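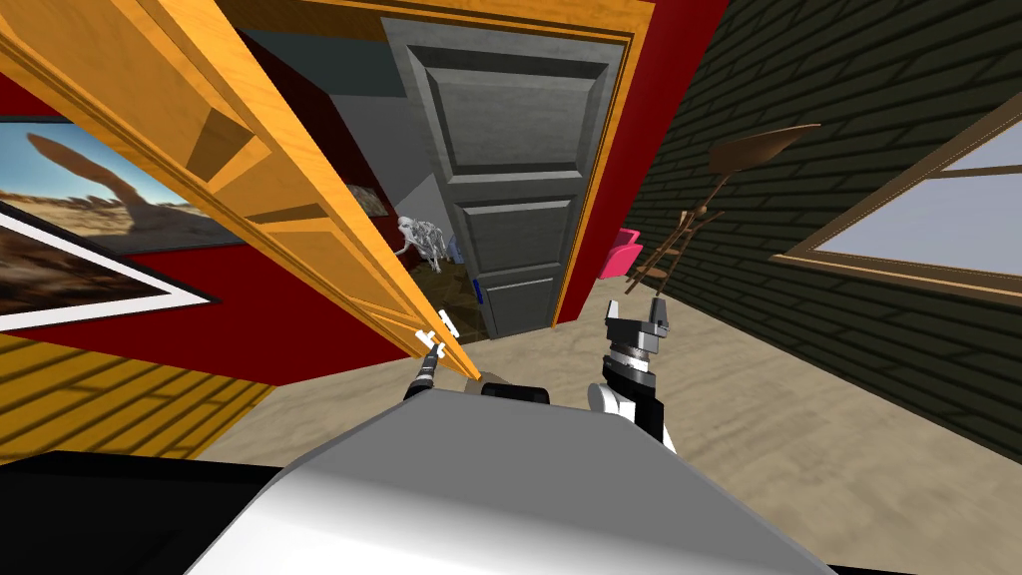

Can a public school let kids leave during the day for religious classes?

Under the Supreme Court's 1952 ruling in Zorach v. Clauson it can, as long as the classes are off school grounds, parents sign off, and the school doesn't pay for them or push anyone to go.

So I'm not arguing about whether released time is legal. What I doubt is the version the Trilitz school board is about to vote on.

The program is called Sorkona. It would pick up elementary kids once a week, take them to a church hall and bring them back before the last bell. The handout says students "will not miss core instruction." I have read the schedule twice and I can't find the hour they mean. Lunch is 25 minutes. Take out reading and math and you are left with art, music, library and gym, and I guess somebody decided those aren't core. The art teacher might like a word.

Then there are the numbers. The handout claims 448 families are interested. Interested how? Mateja Kos asked that at the June meeting and was told the figure came from an online form. Only 261 of the entries gave a school name. The rest could be from anywhere, and the form is still open if you want to be interested too.
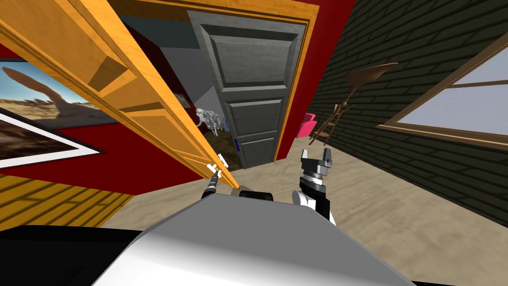 An open wooden door, with a gray paneled one beyond it.

My bigger question is what happens to the kids who stay behind. The draft policy says teachers should "avoid new material" while the others are out. That's a polite way of saying study hall. If half a class leaves, the other half gets a worksheet, and a nine-year-old will notice who got on the bus and who didn't. The draft has one sentence on peer pressure and it says principals will "monitor" it. With what staff?

I'd feel the same if the group were one I belonged to. My own church runs a Wednesday evening class and the kids come after supper, when school is long over. It works fine.

The vote is on 9/8/26. Public comment is three minutes each, and you have to sign up before the meeting starts. I plan to ask about the insurance on the bus, which the draft doesn't mention at all.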